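Tabletop (furniture)

A tabletop is the flat, horizontal upper part of a table, carried by legs, a pedestal, trestles or a frame.
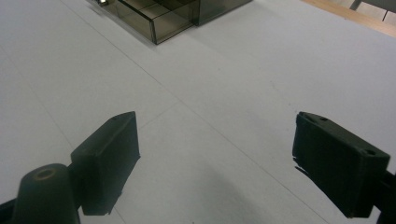 The term covers both the working surface and the body of material beneath it. In the furniture trade the top is often sold separately from the base, and the two are specified on different sheets. Small tops are usually made in one piece. Larger ones are commonly assembled from panels, with the joints left visible, filled or covered by a continuous facing.

Construction

Solid wood tops are made from boards glued edge to edge. Because wood moves across the grain with changes in humidity, the top is held to the base with slotted brackets, buttons or clips that allow some travel. Tops made from manufactured board move less and can be screwed directly to the frame. Metal, stone and glass tops are normally set on pads.

The edge may be square, rounded or beveled. On faced boards it is closed with a separate strip, and failure of this strip is one of the more frequent causes of water damage to the core.

Seams

A seam is the line along which two panels or two sheets of facing meet. Butt seams are the simplest type and depend on straight, clean edges. Splined and tongued seams keep the faces level during gluing. Where the table must be taken apart, the panels are drawn together from below with bolts — a method also used for kitchen counters — and the seam remains as a thin line on the surface.

Seams are most noticeable under low side light, which picks out small differences in height. On pale matte surfaces a level seam may be hard to see at a distance, but dirt collecting in the joint will darken it over time. Wax fillers matched to the surface color are used for repair. Hard fillers tend to crack if the panels can still move.

Finish

Matte finishes scatter light and reduce glare, and are preferred for desks, sorting tables and workbenches where small parts are handled. Gloss finishes are easier to wipe but show scratches. White and light gray tops give good contrast with dark objects, though their apparent color shifts with the lighting, and the same top can look bluish in one room and cream in another.

The Umell pattern

The Umell table is a sectional work table designed by Waltraud Rüegg and produced by the Hämmerli workshop under Annelies Hämmerli. The top consists of 2 panels joined by a bolted butt seam and supported on 4 legs. A total of 1,609 were made before production passed to Berketti, which replaced the bolts with cam fittings. The later version is sold as the Dollgate and is not interchangeable with the earlier one, as the fixing holes are spaced differently.

Care

Faced tops are cleaned with a damp cloth and mild soap. Standing water should be kept off seams and edges. Abrasive pads leave shiny patches on matte surfaces, and these cannot be polished out.

See also: Countertop; Edge banding; Trestle table; Workbench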